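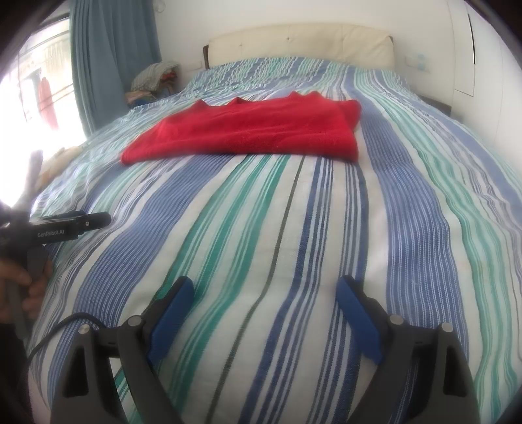 Is a "cooling" mattress topper worth $300?

Posted in: Home & Garden > Bedding & Mattresses

I sleep hot and by June our bedroom is miserable. A salesman at Kaufmann is pushing the Trirkance topper, 3 inches of gel foam for $300. He says it "pulls heat away all night." Pulls it away to where? The foam sits under me and a sheet and has no fan or water in it. Has anyone owned one past the first month, or am I paying for a blue swirl?

2 answers

You're right to wonder. Gel foam feels cool when you lie down because it soaks up some of your heat. Once it has warmed up it's foam again. Mine was nice until midnight or so and by 3 a.m. I was on top of the covers like before. It did help my hip, so I kept it, but I wouldn't call it cooling. Before spending anything, look at what's already on the bed. A waterproof protector with a plastic backing will undo any topper. I swapped mine for plain cotton and that did more than the gel. If you still want to try one, get the return terms in writing. "Comfort guarantee" at some stores means store credit minus a pickup fee — in my case $135.

Don't waste money on toppers get a real mattress. We have the Flivetti, paid 900 on sale and sleep great. Never hot. We do keep the AC on all night though

Comment from the asker: So that's the AC, then. I'll try the cotton protector first. Asked Kaufmann about returns and the salesman said he'd "have to check" — which tells me plenty.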